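Handout 7: Learning to hold a stick
Robot Learning for People Who Would Like to Go Home on Time
Notes by Ailbhe Duggan, with corrections from Quang Triệu, who found most of them

Before the lecture

Read the Hamwood write-up as far as the appendix. The appendix is optional, and contains everything you need for the coursework.

If you missed the last lecture, the short version is that we trained a policy by copying demonstrations, it looked splendid on the demonstrations, and it fell to pieces everywhere else. This week we try to make it fall to pieces more slowly.

1. The problem

A two-fingered gripper has to take hold of a rod and keep hold of it while the arm moves. A child of two can do this with a wooden spoon. The child has had a good deal of practice and nobody has asked her to write down her loss function.

For us the trouble lies in the contact. While the fingers are away from the rod, the arm obeys equations you met in your first year. Once they touch, everything depends on friction, on where exactly the pads land, and on small angles. A rod held a little off square will turn in the grip when the arm speeds up. If it turns far enough it leaves, usually in the direction of Eamon Gallagher's coffee.

So the policy has to learn two things: how to close on the rod, and how to notice that the hold is going wrong while there's still time to do something.

2. Why we practise in simulation

The usual answer is that simulation is cheap. Anyone who has paid the electricity bill will have views on that. What it does give you is repetition. The Hamwood policy was trained on 4000 simulated grasps, and you can't do that on the bench without wearing out the finger pads and the student.

The second benefit is that the simulator knows everything. It knows the true angle of the rod, the force at each contact and the exact moment of slip. We use all of this for marking the policy's work. We don't hand it to the policy, for the same reason that we don't print the answers on the exam paper.

The drawback is that the simulator is wrong. Its friction is wrong, its delays are missing, and its rods are straighter than anything Hanrahan has ever delivered to us.

3. Shaking the world about

Since we can't get the friction right, we get it wrong in many different ways and hope that the real value is in there somewhere. This is called domain randomisation. It is a grand name for not knowing.

In Hamwood, each episode draws a fresh value for:

friction between pad and rod
mass of the rod
starting lean of the rod
delay between command and movement
brightness and direction of the light
small errors in the position of the camera

Draw too narrowly and the policy learns one imaginary world by heart. Draw too widely and it becomes timid, squeezing everything as hard as it can, since in some of its worlds the rod was made of soap. Loredana Russo's rule is to widen one range at a time and stop when the training curve starts to sulk. I have not found a better rule in the literature, though I've found several longer ones.

4. What the policy sees

Input: one camera view from close to the gripper, plus the finger opening and the joint angles.
Output: a change in wrist pose and a change in finger opening.

We keep the close view because slip is small. From across the room, a rod that has begun to turn looks just like a rod that hasn't. Near the fingers you get more warning, at the price of seeing a great deal of gripper and not much else. Black fingers on a black body are hard on the image encoder, which has to learn where one part stops and the next begins. Students find it hard too, so don't be too proud to turn up the contrast when you label.

5. The result, such as it is

We compared two policies over 208 test grasps each, in simulation, with friction values held back from training. Billey is last week's plain copying policy. Drititz is the same network trained with randomisation and an added penalty for slip.

Drititz dropped the rod less often. It was also slower to close, and now and then it refused to close at all, hovering beside the rod like a man outside a party. We count a refusal as a failure. Ultan Ó Súilleabháin thinks we shouldn't, and his argument is set out in the appendix, at his usual length.

Please notice what we have not shown. All of the test grasps were simulated. Held-back friction is still the simulator's idea of friction. The bench trials come later, and I'd ask you not to write "solves grasping" in your reports before then, or after.

6. Reading a rendered view

When you label, look first at the rod above the fingers. Compare its line with the vertical and write down which way it leans, if it does. Then look at where it goes in between the fingers, and note whether its lower end is hidden. In the view printed with this section the lean is very slight, and the lower end, between the fingers, is partly hidden. One still won't tell you whether a rod is slipping. For that you need the neighbouring views and the contact log.
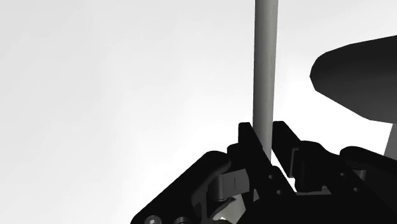

7. Coursework

a) Retrain Drititz with the slip penalty removed and everything else left alone. Use seed 2286 so that we can all be disappointed by the same numbers.

b) Widen the friction range until performance drops. Report where it dropped and what the policy was doing when it did.

c) Say in one paragraph whether a refusal ought to count as a failure. You may disagree with Ultan. You may not quote him in full.

Plots need labelled axes. Last July I received one with a smiley face where the units should have been, and I gave it a mark for candour.

Questions go to Quang before the lab session, or to me afterwards if he's stopped answering.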